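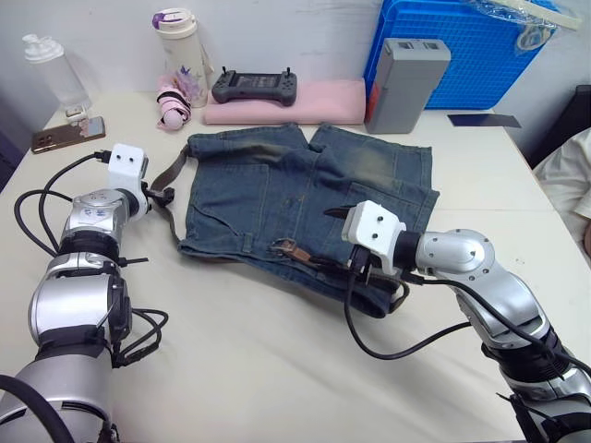
The Belt Problem

Build 339 wouldn't let go.

Mwanahawa had the log open on one screen and the arms in front of her and neither was telling her anything. Left gripper, holding. Right gripper, down on the denim. Planner state: WAITING. Waiting for what. It didn't say. Kipchumba had written that part and Kipchumba had never in his life written an error message longer than a word.

"It's thinking," said Rhys.

"It's not thinking. It's stuck."

"How d'you know?"

"Because thinking's got a timeout."

Which it did. 8 seconds. She'd put it in herself, back in May, after the night the planner went round and round on a pillowcase until the joints were hot. That timeout should have fired by now. It hadn't. So the thing wasn't in the planning loop at all, it was somewhere else, somewhere without a clock.

She scrolled. Scrolled back.

Shorts were fine. Shorts they'd had working for weeks. Find the edges, pick two, fold, done. Then Dennis Mbwambo had rung from Plirnport and said the customer wanted belts. Not belts on their own. Belts in things, the way clothes turn up at a sorting depot, nobody having bothered to pull them out. Could Memska do belts? And Kimutai, on the phone, in the corridor, with his coat half on, had said yes of course.

Of course.

So, belts. Kipchumba's idea was to treat it like a rope. Rhys said treat it like a sleeve, a long thin sleeve, we've already got sleeves. They'd argued it through two lunches and then done both, badly, with a switch between. The perception side looked at each blob and gave it a number for how cloth-like it was. High number, cloth. Low number, rope. Leather, brown, threaded through five different sorts of seam and shadow? Came out in the middle every time.

"What's the score on it?" she said.

Rhys leaned over. He smelled of crisps. "On the belt?"

"On the bit the left one's got."

He typed. Typed it again, properly. "Rope."

"And the bit by the right?"

A pause. "Cloth."

She put her hands over her face.

"Oh," said Rhys. "Oh, no."

"It thinks it's two things."

"It's holding the rope and it's waiting for the cloth to come free of it."

"And the cloth is waiting for the rope."

"Becuase they're the same thing."

"Because they're the same bloody thing, Rhys."

Kettle. Somebody's kettle, anyway, next door. She could hear it going and nobody getting up to see to it. The demo was at four. Dennis was on a train. Kimutai had sent three messages, the last one only a question mark.

Options. She could hard-code it. Tell the tracker that anything brown and narrow was a belt and be done, and it would work today, on this belt, and fall over the minute anyone brought a black one. Kimutai would love it. Kimutai loved anything that worked today. She opened the file, even. Had the cursor on the line.

Shut it again.

"Where does it merge things?" she said. "The old code. For sleeves. If a sleeve went under the body and came out the other side it used to join them up."

"Bakilana."

"What?"

"The branch. Kipchumba called it Bakilana, don't ask me. It's got the join in it. We took it out because it kept gluing socks together."

"Does it still build?"

"It's from before the grippers changed."

"Does it build, though?"

He was already pulling it. Fans came up under the desk. She went round the table while it ran, not touching anything, just to look at the thing from the other side. You forget. You spend all day with the coloured blobs on the screen, green for cloth and orange for rope, and then you walk round and it's a pair of faded shorts. There was the buckle, plain as you like in the middle. Any child would tell you it was one belt. Her nephew would, and he ate chalk.

The buckle.

"Rhys. What does it call the buckle?"

"Nothing. Noise. Anything shiny gets thrown out, it was giving us rubbish depth."

"So there's a hole there. In the mask."

"Well, yeah."

"Rope one side. Hole. Cloth the other."

He stopped typing. Then he started again, a lot faster.

It took 17 lines in the end. Keep the shiny bits. Give them their own label. If two strips run into the same shiny bit, line up the directions, and if they agree, call it one strip and take the better score. She wrote it standing up. Didn't write a test. Wrote a comment saying WRITE A TEST, and put the date on it, 19/10/2020, so she'd feel bad later. Kipchumba rang in the middle and she said can't talk, it's your switch, and hung up on him.

Three messages from Kimutai was now five.

"Do we restart it?" said Rhys.

"If we restart it, it drops the belt and we don't know anything. Swap the tracker and leave the arms."

"Live?"

"Conano does live swaps. That's the whole point of Conano. That's what Kimutai pays for."

"Has anyone ever done one?"

She didn't answer that. She put her left hand by the stop button, flat, not on it. Rhys read the merge score off the bench data, 81, and said that was over the line, wasn't it, that was over, and she said yes, go on then.

He pressed return.

On the screen the orange went. It went from the left end first, then through the middle, a gap closing up, and then the whole strip was a colour she'd forgotten they had. Blue. One label. Id one.

WAITING, said the planner.

WAITING.

"Come on," said Mwanahawa.

PLAN, it said, and in the corner of the log her eight seconds started counting down.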